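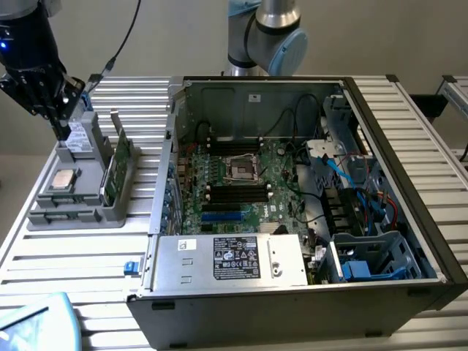
Assembly cell, left arm over the parts tray, CPU socket open

Left arm drifts off the tray pockets after a few hours, right arm is fine

We run a two-arm cell that rebuilds desktop towers. Case on its side on a slatted aluminum table, loose parts in a gray multi-slot tray to the left of it. The left arm has a parallel gripper and picks from the tray. The tray and case positions are taught once and stored against the table frame.

At startup the left arm hits every pocket. After 700 cycles it is off by enough that the fingers touch the rim of the CPU recess on the way down. The tall card slot is more forgiving and does not fault. Re-teaching the tray fixes it until the next day. I have re-run the arm's own calibration twice with no change. Where should I look before I open a ticket with the integrator?

Posted by jorport_cell2

Heino Pētersons

Do not re-teach again until you know what is moving. Every re-teach hides the error.

Put a pointed pin in the gripper and touch off on a scribed mark on the bare table, then on a mark on the tray. Log both at startup and again at the end of the shift. If the table reading holds and the tray reading moves, the tray is walking. If both move by the same amount, the fault is in the arm, its base or the gripper mount.

My guess is the tray. Clamps on slotted profile creep when the T-nuts are not seated square, and each pick gives the fixture a small push. Loosen, reseat the nuts, torque to 10 Nm if your hardware is rated for it, and add two dowels or a hard stop on the side the tray creeps toward. We had the same fault on a Bokier table and the stop cured it.

Also check the gripper flange screws and how the cable is dressed. A loop that pulls tight at one end of the travel will side-load a light gripper. And stop the picks over the CPU recess until this is sorted. The socket is open during that step and bent pins cost more than a lost shift.

bruteo_maint

Could be thermal. Let it warm up for 21 minutes before running. Worked on ours.

Stankevičius

Warm-up is worth doing, but it does not explain a fault that keeps growing all day. Thermal drift normally levels off. Plot the offset against time – if it is flat after the first 60 minutes, blame heat. If it climbs in steps, something is slipping.

One addition to the pin test: touch off on the case as well, at two corners of the drive cage. If the case is only resting on the slats, it can shift each time a module is pressed in, and you will see that as an insertion fault later.

jorport_cell2

Ran the pin test Tuesday. Table mark held, tray mark moved toward the case. One T-nut was sitting crooked in the slot. Reseated it, stop is on order.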